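How Marble Is Made

Marble is a kind of rock. You may have seen it in a museum, on a kitchen worktop or on the front steps of an old bank. It feels smooth when it has been polished, and it often has wavy lines running through it. This page explains where marble comes from, why it has those lines and what people use it for.

It starts in the sea

Most marble began as limestone, and most limestone began at the bottom of a warm, shallow sea.

Many sea animals, such as snails, mussels and corals, build shells or skeletons out of a mineral called calcite, or one very much like it. When the animals die, their shells drop to the sea bed and break up into small pieces. Over a very long time the pieces pile up in layers. The layers at the top press down on the layers at the bottom, and the pieces become stuck together. The result is limestone. If you look closely at a lump of limestone you can sometimes find a whole shell in it, or the print of one.

Heat and squeezing

The surface of the Earth is divided into huge slabs called plates. The plates move very slowly, at about the speed your fingernails grow. When two of them push against each other, rocks can be folded up into mountains or pushed deep underground.

Deep underground it is hot, and the weight of all the rock above is enormous. Limestone that ends up there does not melt, but it does change. The tiny grains of calcite grow into bigger crystals which lock together like the pieces of a jigsaw. The shells usually disappear. When this has happened, the rock is marble.

A rock that has been changed by heat or pressure is called a metamorphic rock. The word comes from Greek and means "change of form". Slate is another metamorphic rock. It starts out as mud.

Why does marble have lines in it?

Pure marble is white. Most marble isn't pure. The limestone it came from had other things mixed in, such as clay, sand or bits of iron. When the rock was heated and squeezed, these were stretched and folded into streaks. The streaks are called veins.
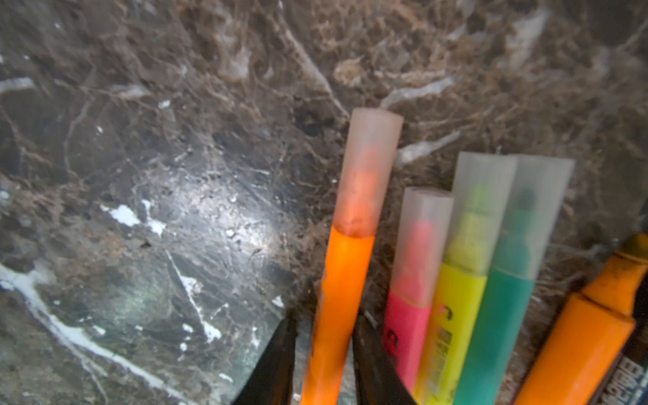
Other veins are made later on. The rock cracks, water seeps into the crack, and minerals carried by the water are left behind until the gap is filled. Veins of this sort are often white and can cut straight across the older ones.

The colour depends on what was in the rock. Iron can make it red, yellow or brown. Green often comes from a mineral called serpentine. Grey and black come from carbon, which was once part of living things.

Some stone sold in shops as marble is really limestone that takes a good polish. Geologists would not call it marble, but builders often do.

Getting it out of the ground

A place where stone is dug up is called a quarry. At the Stondemach quarry, workers cut the marble with a long wire covered in tiny diamonds. The wire runs round and round in a loop, like the chain on a bicycle, and water is sprayed on it to keep it cool and stop the dust from flying about. No cutting is done in February, when there is ice on the quarry roads.

Marble is heavy. A block the size of a large wardrobe can weigh almost 6 tonnes, so it has to be moved by crane. Lorries take the blocks to the Clirnar stone works, where saws slice them into flat slabs. The slabs are then rubbed with rougher and then finer grit until they shine.

What is it used for?

People have carved marble for thousands of years. It is soft enough to cut with steel tools, and light goes a little way into it before bouncing back, so a marble face can look a bit like real skin.

It is also used for floors, walls, fireplaces and table tops. Ground-up marble goes into paint, paper and some kinds of toothpaste.

Looking after marble

Calcite is damaged by acid. Lemon juice, vinegar and cola can all leave dull marks on polished marble, so spills should be wiped up quickly. Rain is slightly acidic too, which is why old statues kept outdoors may have lost their noses or fingers.

Words to know

Calcite: the main mineral in limestone and marble.
Crystal: a solid whose tiny parts are arranged in a regular pattern.
Metamorphic: changed by heat or pressure.
Quarry: a place where stone is dug or cut out of the ground.
Vein: a streak of a different mineral or colour in a rock.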